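My Photo Book Project: Final Report

So for my final project I made a photo book about the mailboxes of Brivley. I got the idea from a class visit, when Ximeng Tan showed us a book of hers that is nothing but stairwells. I went home and started looking at mailboxes, and after that I couldn't stop (my sister now refuses to walk anywhere with me).

I shot over 300 pictures between September and the end of the semester, mostly before 8 in the morning when the light comes in low down Urkness Road. Picking was much harder than shooting! My first layout had 38 photos and it dragged. Alois Kofler, who taught the bookmaking half of the course, laid all the prints on the floor and made me turn over any I couldn't say one sentence about. That hurt, but the final book has 15 and I like every one of them.

The order took me three tries. First I went street by street, which felt like a delivery route. Then I tried sorting by color, and that looked like a paint store. In the end I paired them by how cared for they seemed, so a freshly painted box faces one with a dent and half a house number. I think it makes you wonder about the people inside, and that's what I like in other people's photo books too.

Things I'd change: the captions are too long, and the paper I picked soaked up the dark tones, so the evening shots came out muddy. I'd also leave more white space. Alois told me that twice and I only believed him once it was printed.

I kept the cover plain, gray cloth with the title in small type. Two copies are in the department library if you want to flip through one.

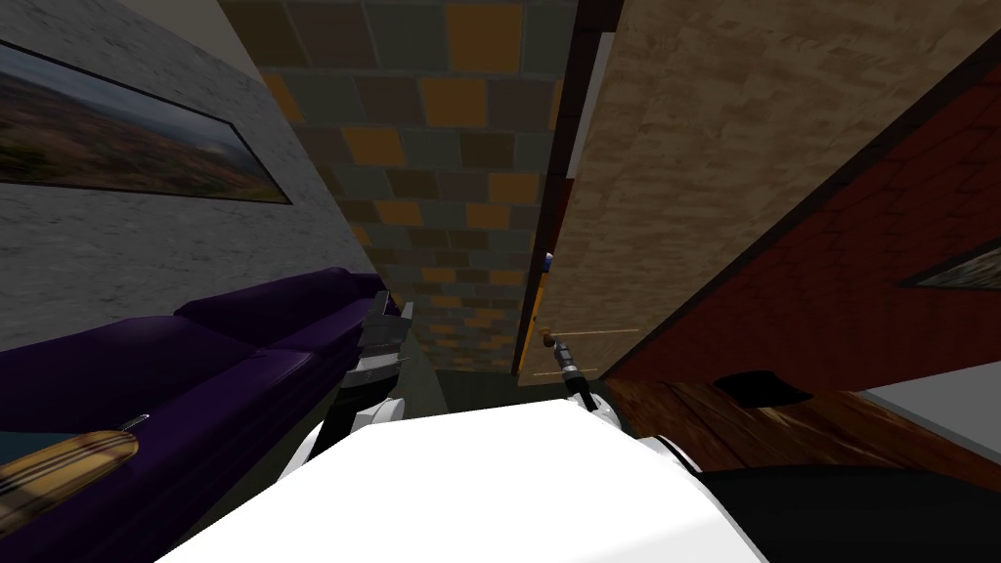
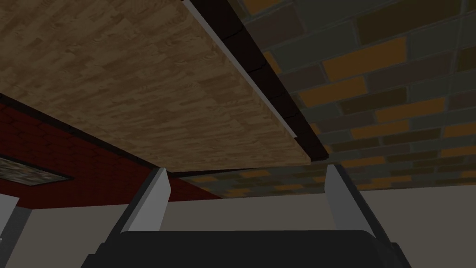
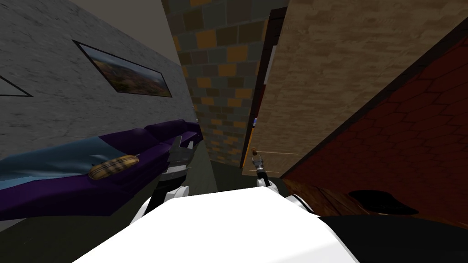
Computer-rendered interior views; the purple sofa is in the first and third.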